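Wimora Classroom Arm Kit: Drawer Task Module

4 min read

The Wimora module is sold by Clerix to school robotics clubs that want to teach arm control without buying an arm. It runs on an ordinary lab computer. Our club at Llewellyn has used it since March, and this page is our equipment entry for it, written for other clubs deciding whether to spend the money. 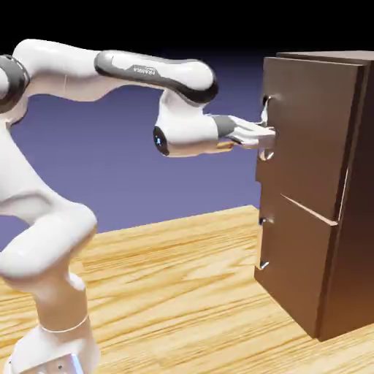
The price is $800 for a club license, good for one school year. That covers 5 seats. A sixth student can watch over somebody's shoulder, and in our club several do. Clerix calls the package "competition ready," and we would take that phrase slowly.

What you get is a simulated arm, a set of small household tasks, and a scoring tool. The drawer task is the one most clubs will care about, as it is close to what the Pleviletti student challenge asks for. Students write the code that moves the gripper to a handle, closes it, and pulls. The score depends on how far the drawer opens and how long the run takes.

The good part is that resets are quick. A bad run costs a few seconds and no repair bill, and beginners try things they would never try on real hardware. The lessons on reach and wrist angle are clear enough for a ninth grader to follow alone.

Now the doubts. The scoring tool reports success out of 100 runs, and the brochure makes a lot of that number. Our students got high scores early and were very pleased. Then they moved the cabinet a little to one side and the same code missed the handle over and over. The default setup puts everything in the same spot each time - so a high score may only mean the student has memorized one position. Turn on random placement before you believe anything. It is in the advanced menu, switched off.

Friction is the other problem. Drawers in Wimora slide more easily than any drawer in our building. There is a slider for it with 3 settings, and even the stiffest feels kind.

Needs: a computer with a separate graphics card, an internet connection for the license check, and a two-button mouse. Tablets are not supported.

Support answers email, usually by the next afternoon. We asked whether code written in the module would run on a physical arm and were told "with adjustments." We asked which adjustments - no reply so far.

Renewal is at the full price. We have not decided.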